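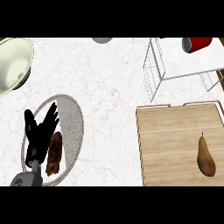 Re: [manip-tooling] Grasp planner numbers, overhead kitchen set

June 8, 2020

On the list last week, the Nastarano maintainer wrote:

> The new planner is merged. On the overhead countertop set it
> finds a valid grasp in 257 of 355 scenes, with a planning budget
> of 200 ms each. The old one timed out on most of the cluttered
> ones. We think this is ready to be the default in the September
> release. Objections, please, before we tag it.

Objection, then, or at least a request to slow down.

I pulled the branch and ran it over the Moseck kitchen scenes, including the marble counter one at the top of this message. My complaint is with the word "valid." As far as I can tell from the code, a grasp counts as valid if the fingers close on the target mesh and the arm path is clear of the counter. Nothing checks the path against whatever the target is sitting on. In the marble scene the target is the brown food item on the speckled plate, and the hand comes in low over the left half of that plate. I get a "valid" result with the thumb link passing straight through the rim. The plate is loaded as part of the target group, so the collision checker skips the pair.

That may be a config mistake on my side. If so, tell me which flag. I looked through the docs twice and the only hint is a comment in the Khattak importer that says "fix grouping later."

Second thing. How are targets picked? The pear on the cutting board is an easy object with plenty of clear counter to its left, and I'd expect any planner to handle it. The red can lying on its side up on the rack tray is another matter, with wires below and the edge of the view clipping it. If the 355 are mostly pears, the headline number says very little. A breakdown by support surface (bare counter, plate, board, rack) would settle it in one table.

Third, perception. These runs use ground-truth poses from the simulator, don't they? The commit message doesn't say. With the same camera view and an actual pose estimator, the hand covers a good part of the plate by the time it is close, and I don't see what the estimator is supposed to do then. Hold the last pose? The Anmont wrapper drops the track after 30 missed updates and returns identity, which puts your object at the world origin. We found that one the expensive way.

I'm not against the merge. The timeout handling is much better and the logs can be read by a human now – thank you for that. But I would keep the old planner as the default until the plate case is explained, and put the new one behind an option.

My config and the log from the marble scene are in the usual upload folder. If somebody can run it with the plate split out of the target group, please post the contact list as well as the pass/fail line. The pass/fail line is what got us here.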